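Zarno Travel Forum > Coast and Islands > Tellomthorpe in April, four nights, is it enough?

arex_south
Hello all. We are two adults and one child of six, and we want to go to Tellomthorpe in April. I have read the older threads, but most of them speak about summer. My budget is 500 for the room, all nights together. Is it possible near the harbor, or must we stay up the hill? English is not my first language, so please excuse mistakes.

pebblewalk
Possible, yes. In April the harbor rooms are cheaper, but some kitchens close at 8 pm. Bring something for the child to eat in the evening.

tidetable77
I would stay up the hill. The harbor is noisy from 5 am when the boats go out. The bus down takes ten minutes.

pebblewalk
I slept there two times and I heard no boats. It depends which side your window is.

arex_south
Thank you both. We now have a room in the harbor, on the back side, for 160 a night for three nights. So I went under my budget, but I lost one night. Next question: is the Addo cliff path good for short legs?

lowgear
First part yes, second part no. The sign at the bottom says 3,458 steps to the lighthouse and I believe it. Go to the second bench and turn back, the view is almost the same.

tidetable77
It is not the same at all. From the second bench you do not see the islands. My daughter did the whole path when she was seven, with many stops.

lowgear
Seven is not six, and April is wet. I will not argue more. Take shoes with a good sole. 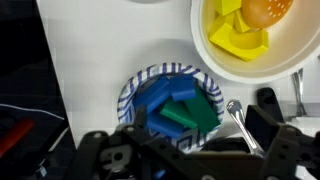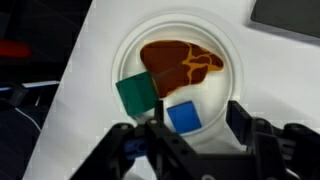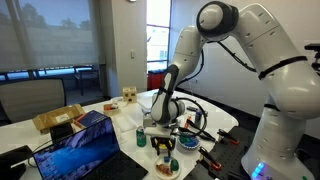 Small dishes on a white table; the arm is in the last one

pebblewalk
About the ferry: buy the tickets the evening before. The morning line is slow and the machine does not like foreign cards.

arex_south
Is the ferry worth it? On the map the island looks very small.

pebblewalk
For me it was the best day. Up to 3,000 birds nest there in spring, and there is a flat path all around.

tidetable77
If the wind is strong they cancel it, so do not leave it for the last day.

arex_south
Then we do the ferry on the first full day and Addo on the second. I will write here again when we are back.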